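How to switch an adult dog to a new dry food

Changing a dog's food too fast is a common cause of loose stools and skipped meals. The steps below are for a healthy adult dog moving from one complete dry food to another. Puppies under six months, dogs on a prescription diet and dogs with a history of pancreatitis should be changed over with a vet's advice.

What you need

Enough of the old food for ten days
A bag of the new food
A kitchen scale that reads in grams
Two airtight containers
A pen and a notebook

Before you start

Check both bags for the words "complete and balanced" and for the life stage. A food labelled "complementary" is a topper and won't do as the whole diet.

Find the energy figure on each bag, usually given as kilocalories per kilogram or per cup. Cups are unreliable. Kibble varies in size and density, and a cup of one food can weigh a good deal more than a cup of another. Weigh everything.

Step 1: Work out the daily amount

Start from what your dog eats now, assuming its weight is steady. Our kelpie cross was getting 223 grams a day of the Bresby chicken and rice. If the new food is richer, the daily weight comes down. If it is leaner, it goes up. Multiply the grams of old food by its energy figure, then divide by the energy figure of the new one. Both figures have to be in kilocalories per kilogram.

Count treats as well. Dental sticks, training treats and the crust from somebody's toast all come out of the same daily total.

Step 2: Mix the two foods

Days 1 to 3: three-quarters old food, one-quarter new
Days 4 to 6: half and half
Days 7 to 9: one-quarter old, three-quarters new
Day 10: new food only

Use the old daily amount for the old share and the new daily amount for the new share. Stir them together properly. Some dogs will pick out the pieces they like and leave the rest, and a splash of warm water helps with that.

Dogs with sensitive stomachs can take twice as long over each stage. We did this when we went from Bresby to Fevitz lamb and had no trouble.

Step 3: Keep a record

Write down the amount fed, whether the bowl was finished, and what the stools were like. A line a day is enough. Slightly soft stools for a day or so are common. If they stay soft, go back to the previous stage for three days and try again.
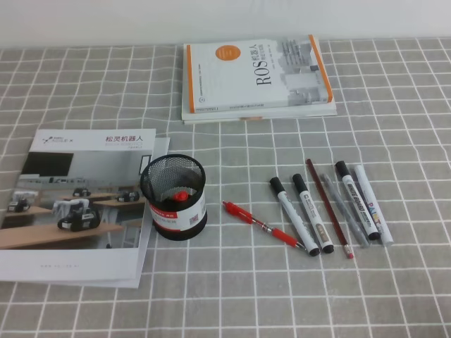

The notebook can live wherever the scale does. We weigh the meals on a table near the kitchen and enter the grams straight away, as it is easy to forget by the evening. A plain table cover you can wipe or shake out is handy, and a grey one with a white grid like ours makes crumbs of kibble fairly easy to spot. Move anything you care about to the back first, such as the two books stacked there, the top one with ROS on the cover. Kibble dust is greasy and it marks paper.

Step 4: Check weight after a month

Weigh the dog at the same time of day, before breakfast. You should be able to feel the ribs under a thin layer of fat. Adjust the daily amount by five per cent if needed, and check again two weeks later.

When to call the vet

Ring if there is repeated vomiting, blood in the stool, itching that wasn't there before, or no interest in food for a full day.

Storage

Keep the new food in its bag, inside the container, with the top rolled down. Write the opening date on the bag and use it within six weeks.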